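December, 09:40. Toldale exhibits, batch 2

Continued with the disputed tender letters for the Toldale procurement case. The court has put the admissibility argument back to the next sitting, so the comparison report has to be finished before counsel files again.

Received from Wenche Backlund: 16 sheets in one sealed sleeve, seal intact, number matches the transfer form. Sheets 1–13 are committee minutes. The last 3 are the award letters on Arkeck letterhead, and those are the ones the defense objects to.

**Letterhead**

- Logo on the award letters is printed, same as on the reference set from the Farkotgate office.
- Left margin is 2 mm narrower than on every reference letter. Consistent across all 3.
- Footer gives the old registered address. Elsa is checking with the company registry when the address changed. If the change predates the letters, it goes in the report as an observation only, no conclusion attached.

**Signatures**

Scope at low power, oblique light from the left. Letters A and B show pen pressure visible on the reverse. Letter C shows none, and the line edges have toner scatter. Recorded C as a reproduced signature. Ivar Grønli repeated the examination without seeing my notes and wrote the same thing.

**Page numbering**

Minutes are stamped in sequence up to 201, then the stamp restarts at 1 on the next sheet with a different numeral face. Could be a new stamp bought mid-year — Fjeld used two suppliers. Do not call this tampering in the draft. Doaa crossed out that word in the last report and she was right.

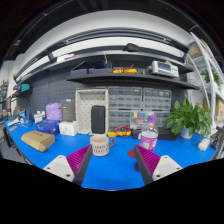 Indentation test on sheet 9 still to do. Humidity chamber was out of range at 11:15, reset it and will read again after lunch. Do not run the sheet until it has held steady for an hour.

**Open**

- Certified copy of the original letter C: requested by Estíbaliz Manzano, no reply yet. Without it the report can only speak to the copy in hand.
- Chain of custody form lacks a time for the second handover. Wenche to fill in and initial.
- Scale bar missing from scans of A. Rescan, keep the old files.

15:20: chamber in range. Sheet 9 in.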